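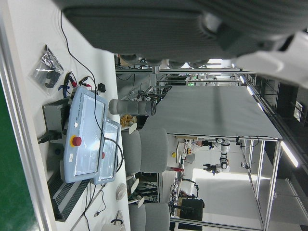
Losing the link to the hand while the arm is still running was the most common fault on the Nollside cell last winter, and the one people recovered from worst. The arm controller doesn't see it as a fault. It carries on with the program while the fingers stay in whatever position they were in when the link dropped. If that happens on the way into a pick, you get a cup pushed along the belt, or a finger driven against the side rail. Before you do anything else, find out which pendant belongs to which arm. With two of them lying side by side on the bench, in nearly the same pale blue, it is easy to pick up the wrong one, and we have had someone jog the good arm into the bad one. Ours had no labels until October. Label yours.

These steps are for the cup sorting task: cup on the belt, either arm picks, cup goes in the bin. They should work for any cell where the hand has its own power and its own data line.

How to recognise it

The arm moves normally and the hand doesn't. Hokex, our logging program, shows the last hand position repeated line after line with the timestamps still going up. A jammed finger looks different in the log: the position wobbles and the current climbs. If the current reading is frozen too, it is the link.

There is sometimes a click from the hand when it drops out. Don't rely on hearing it with the conveyor on.

Stopping

1. Press the emergency stop on the pendant for the arm that is moving. If you aren't sure which that is, press both.
2. Stop the conveyor. On our cell it is on a separate circuit and an arm stop does not stop it. Check this on yours before you need to know.
3. Leave the hand powered for now. A hand that has lost its link may still be holding something, and cutting the power can let the fingers go slack.
4. Write down the time and the program line shown on the pendant. You will want both later and the pendant clears the line number on restart.

Do not release the stop to "see if it comes back". It does come back, sometimes, and the first thing it does is run the last grip command it missed.
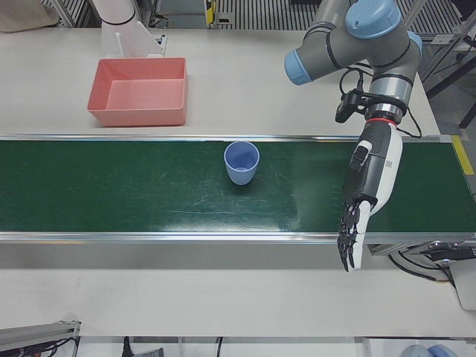

Left hand over the right end of the belt, clear of the cup and not touching anything.

Checking the clearance

Look from the side of the table, at belt height, before you move the arm. From above, a hand with its fingers curled down can look well clear when the tips are lower than the near rail. Moving straight back along the belt is fine from a position like that, but moving towards the far side will drag the fingertips into the rail. Go up first, always.

If a finger is already against the rail, don't jog. Use freedrive, with one person holding the wrist and the other on the pendant, and lift slowly until the finger is free. Hold the wrist and keep your hands off the fingers. The tendons in ours were replaced after somebody lifted the whole arm by the thumb.

Clearing and restarting

1. Raise the arm straight up until the fingertips are above both rails.
2. Take any cup off the belt by hand. Keep the stop pressed while you reach in.
3. Power the hand off, wait 11 seconds, and power it on again. Shorter than that and the Goroson control board doesn't fully reset – it reports ready and then ignores the first command.
4. Release the stop, set the arm speed as low as it will go, and send the hand an open command. Watch the hand while you do it. The message on the screen only tells you the command was sent.
5. Close and open it 3 times. If every finger follows every time, go on. If one lags, go back to step 3, once. If it lags again, stop and look at the cabling.

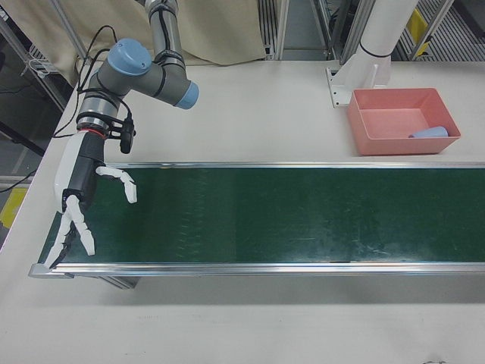 Hand open over the left end of the conveyor, with a cup on its side in the bin.

Run the arm to each end of the belt at low speed with the hand open and the conveyor off. The left end is the tighter of the two on our layout: the open fingers reach further out than the curled ones, and there is the end piece of the conveyor to think about. Keep a thumb near the stop for this part.

A cup lying on its side in the bin isn't a fault and you don't need to stand it up. We only ask for the cup to be in the bin.

Finding the cause

Nearly every dropout we had came down to the cable loop at the wrist. The loops have to be slack enough for the wrist to turn, but a long loop can catch on the joint cap when the elbow folds. It pulls the connector a little each cycle and nothing shows until it has been pulled a lot of times. Ours gave out somewhere short of 1,000 cycles after each refit.

With the hand powered off, turn the wrist slowly through its whole range and watch the loop all the way. If it tightens anywhere, add slack. If it touches a joint cap, strap it further up. Then push the connector home and tug it gently. It shouldn't move at all.

Do the wrist camera cable at the same time. On our arm it was tied to the hand cable, so one snag took out both and we spent a morning blaming the network switch. They are strapped separately now.

If the cable is sound, swap the data line before you swap the hand. The spare at Kauppinen is kept in the second drawer, and please put the old one in the bin so it doesn't go back in the drawer.

Making the arm stop by itself

The proper fix is in software. Have the arm program check for a fresh hand message before every move towards the belt, and go to a protective stop if the last message is more than 2 seconds old. On our first attempt the check was only made at the start of each cycle, and that missed every dropout during a pick. Put it before each approach move as well. Test it by pulling the data line with the arm at low speed and the belt clear.
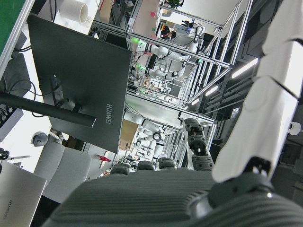

Hafþór Skov writes that two seconds is too long for the approach move: at full speed our arm could get from the waiting position down to the belt in less time than that. He suggests half a second for anything heading downwards and leaving the longer limit for the moves back up. He also asks for the pendant labels to go on the cable end as well as the casing, so that they can be read from the control box side.

Both changes are in the version we run now. The shorter limit gave a few false stops in the first week, all of them while the log was being copied off the machine, so do the copying with the arms parked.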